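Nallitz Makers' Centre
Minutes of the equipment meeting, Sunday, August 26, 2018

The meeting was opened at 2 in the afternoon. The minutes of the April meeting were accepted with one correction: the compressor is on rental, it was not purchased.

1. Ernis gripper kit, trial offer

The supplier, Dvorak, has offered us the Ernis two-finger kit on trial, with the wrist camera included. The price after the trial would be $1,023, with delivery to Nallitz. Members asked if the tax is inside this amount. The written offer does not say it, and the secretary will ask.

The training plan was discussed at length. Dvorak recommends some 100 recorded picks before the software is adjusted. One member found this too many for an evening group. It was agreed to do the recordings over several evenings and to keep the log in one binder.

Spare finger pads are sold only in boxes of six. The meeting considered this acceptable, but would prefer to buy single pairs. The manual was criticised: the chapter on calibration refers to a menu which our version does not have.

2. Comparison with Bresteck

The Bresteck unit is cheaper by $288, but the camera must be bought separately and the warranty is shorter. No vote was taken. The comparison table will be sent to all members by e-mail.

3. Test objects

It was agreed to continue with mixed items in one tray, glossy and dull together, and to write down the lighting each time.
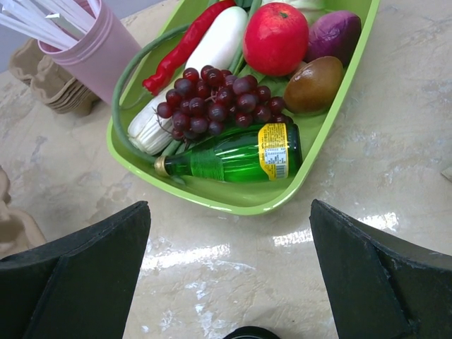 Item 3: Tray with artificial fruit and vegetables and a green bottle, wrist camera view.

4. Other business

The key for the grey cupboard is still missing. Whoever has it is kindly asked to return it to the office.

The meeting was closed at 3:40.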